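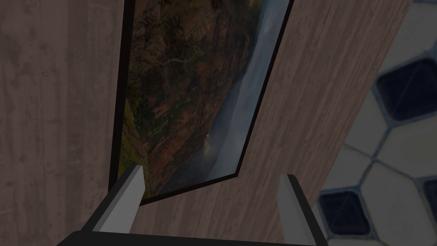 Figure 3. Wrist camera view in the simulated house. The gripper fingers are open in front of a framed canyon print; tiled floor is visible at right.

4. Simulation stage of the student project

4.1 Course setting

The work reported in this section was carried out in the second half of a two-semester capstone unit in mechatronics. Students had completed a first semester on kinematics and control and had used the teaching arm in the lab for short exercises. None had trained a visual policy before. The simulation stage ran until November and was marked separately from the hardware stage, so that a group with a weak simulated result could still go on to the real arm.

Groups worked in Skenar, the simulator we maintain for teaching. Skenar loads furnished interiors, places a mobile arm in them and renders the view from a camera mounted at the wrist. Each group received the same arm model, the same parallel gripper and the same starter code. They were free to change the policy, the training schedule and the image augmentation, but not the camera mounting or the field of view.

4.2 Scenes

Two scene collections were used. The Flullow set was used for training and the Ristton set was held back for evaluation. Both contain kitchens, hallways and living rooms with varied wall, floor and furniture finishes, and both include decorative objects that play no part in any task. Wall pictures were kept deliberately. In an earlier offering of the unit we had stripped the rooms to bare walls, and policies trained that way behaved poorly as soon as anything colourful came into view.

Figure 3 is typical of the harder views. The camera is rolled with respect to the room, the lighting is dim, and most of the image is taken up by wood grain and by a photograph that contains its own depth cues. A cliff and a waterfall inside a picture frame look, to a network trained on small crops, a good deal like real geometry. The floor, which most groups relied on to recover the orientation of the hand, is confined to one side. The octagonal tiles with dark insets give a strong regular pattern, and several groups found that their early policies had learned to depend on it.

4.3 Data collection

Demonstrations were recorded by the students using a handheld controller. Each demonstration consisted of moving the hand from a random start pose to a labelled target pose near a wall or piece of furniture. After removing recordings with dropped images or joint limit violations, 2,854 demonstrations remained. Of these, 1,121 had at least one wall picture in view for more than half of their length.

The quality of demonstrations varied a great deal between groups. Some students moved the wrist slowly and kept it level, and others rotated it freely to keep the target centred. We did not correct for this. The pooled data therefore contains many rolled views, and in hindsight this helped the groups who used all of it. Groups who trained only on their own recordings generally had smoother motion in the Flullow rooms and more failures in the Ristton rooms.

4.4 Training and baselines

The baseline supplied to students was a small convolutional policy that took the current wrist image and joint positions and produced a change in hand pose. Most groups kept this structure and altered the input. The most common changes were random colour shifts, random cropping and the addition of one or two previous images. Two groups added a separate output that predicted the roll of the camera relative to the floor, trained with the value available from the simulator.

As a second baseline we provided a planner, named Granström in the starter code, which had access to the true room geometry. It was intended as an upper reference for path length and clearance. Students were not permitted to use its output as training data, although they could inspect its paths alongside their own.

4.5 Evaluation

Each group's final policy was run on a common list of 306 start and target pairs drawn from the Ristton rooms. A run was stopped on contact with a wall or object, on reaching the target pose within tolerance, or at the time limit. Stopping on contact was unpopular with students, who argued that a light touch on a wall should not end a run. We kept the rule for consistency with the hardware stage, where the arm's safety controller behaves the same way.

The policies with a roll output made fewer contacts than the baseline in rooms with patterned floors, and were little different from it in rooms with plain carpet. Colour shifts helped in every room type. Adding previous images helped one group and made no clear difference for the others – the group that benefited had also lowered its control rate, so the two effects cannot be separated from the results we have.

Failures near wall pictures were of two kinds. In the first, the hand slowed and hovered in front of the picture until the time limit. In the second, the hand moved toward a dark region of the print as though it were an opening, and the run ended in contact. The second kind was seen mainly in policies trained without colour shifts. Students were asked to review their own failed runs and assign each to a category, and their written reports were, on the whole, more careful here than in the sections on network design.

4.6 Student workload

Logged simulator time for the whole class came to 1,046 hours, excluding unattended training. Much of it was spent in the last three weeks. Groups that had begun evaluation early were able to collect further demonstrations for the views that gave them trouble, and we have since moved the first evaluation deadline forward. The starter code now also includes a viewer for stepping through wrist images from a failed run, a tool that three groups had written for themselves.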